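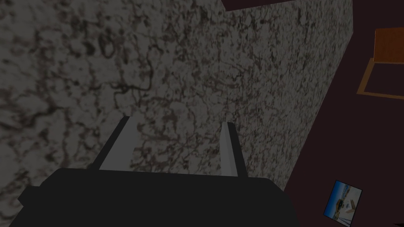
Kestley今天宣布，旗下室内饰面系列Clola正式进入中国市场，首批花色即日起接受设计公司和经销商订货。系列主打仿石纹墙面，面向酒店大堂、诊所候诊区、写字楼电梯厅这类人来人往的地方。首发花色走的是灰白底、深褐近黑纹路的路子，像大理石又有点像花岗岩，有的地方纹路大而柔，一圈一圈像云，有的地方碎成细密的小裂片，同一面墙上疏密差得很开。Kestley内部管这个叫"不匀"，客户反馈里提得最多的也是这两个字。

先说价格和供货。标准板建议零售价每平方米498元，工程批量价400元起，量大另议。华东、华南现货，其他地区要等，具体周期由当地经销商报。首批经销网点69家，名单已经挂在官网，后面陆续补。

Clola项目由Kestley产品总监Nomvula Jacobs牵头，前后改了很多版。早期样板纹路太规整，远看像壁纸，被设计师退回来好几次。团队后来干脆把重复单元拉长，大墙面拼完，站在门口不容易一眼找到重复的地方。

"我们卖墙面卖了这么多年，最怕听到的一句话就是'看着假'。"Nomvula Jacobs说，"石头本来就不听话，有的地方花，有的地方素。以前我们老想把它弄整齐，弄整齐了反而没人要。这次放手了，工厂那边一开始意见很大，质检不知道该按什么标准挑次品，后来重新写了一本色差手册才算过关。"

手册共收录964张对照样，随货提供电子版，经销商也可以索取纸质版，数量有限，先到先得。

关于安装。Clola采用干挂和胶粘两种方式，旧墙翻新可以不拆原有瓷砖，前提是基层平整、没有空鼓。转角有专用收边条，颜色三种：浅灰、深褐、黑。收边条单独计价，不含在板材价里，这一点请经销商务必跟客户讲清楚，去年别的系列在这上面吃过不少投诉。

清洁用中性清洁剂加软布就行。不要用钢丝球。不要用含氯的强力去污剂，会发乌。诊所类客户如果有消毒要求，请提前跟技术部确认适用的消毒产品清单，不要自己试。

打光也要提一句。深浅对比大的花色特别吃灯光，同一块板在暖光下偏褐，在冷光下偏灰，顶上打一排射灯和侧面洗墙，出来完全是两种感觉。Kestley建议设计师下单前先拿实物样板到现场看，早晚各看一次，光看屏幕上的效果图定花色风险比较大。样板免费寄，运费到付，每个项目限五块。

首个落地项目是Pennington酒店的大堂改造，目前施工进行中，预计六月对外开放。负责该项目室内设计的是Nosenetti设计事务所。事务所合伙人Sunita Thibodeaux表示，选Clola主要看中重量，原来的方案是真石材，结构那边算完直接否了，楼板吃不消。

"业主想要石头的气势，结构工程师想要轻，预算又砍了一轮。"Sunita Thibodeaux说，"我们拿了好几家的样，摆在工地上跟施工队一起看，最后师傅们投的也是这一款。他们的理由很实在，好切，崩边少，补起来看不太出来。我个人喜欢深色那一片，越靠近越有看头。"

Pennington大堂主墙通高两层，拼缝方案由Nosenetti和Kestley技术部一起排，每块板背面都有编号，现场按图上墙，顺序不能换。项目完工后，双方会整理一份施工笔记，放在Clola页面供同行下载，里面会包括几处返工的记录，不只放好看的部份。

经销商培训同步启动。第一轮线上，内容是花色搭配、报价口径和常见售后问题，第二轮线下，在上海和佛山的展厅各办一场，上午九点半开始，中午管饭。安装师傅可以跟着一起来，有实操环节，考核通过发上岗卡。名额紧，请尽快跟区域经理报名，以收到的确认短信为准。

质保方面，板材本体质保五年，胶粘安装须使用指定胶水，否则质保不生效。户外不适用，淋浴区内部不适用，洗手台后方可以用但要做好收口。地暖墙、壁炉周边暂不推荐，测试还在做，有结果会另行通知。

下一批花色正在打样，方向偏浅，米白和雾灰为主，计划秋季推出。已经下单首发花色的客户如需换色，出库前可以免费换一次。

样板申请、价格表和色差手册请联系当地Kestley经销商，或在官网Clola页面提交表单，工作日两天内回复。媒体如需高清图片和采访安排，请联系Kestley市场部，邮件标题注明"Clola媒体"，不注明的容易漏看，请凉解。

关于Kestley
Kestley从事室内墙面及地面饰面材料的设计、生产和销售，产品用于酒店、医疗、办公及住宅空间。

本稿所列价格为发布时的建议价，含税，不含运费和安装费，各地以经销商实际报价为准。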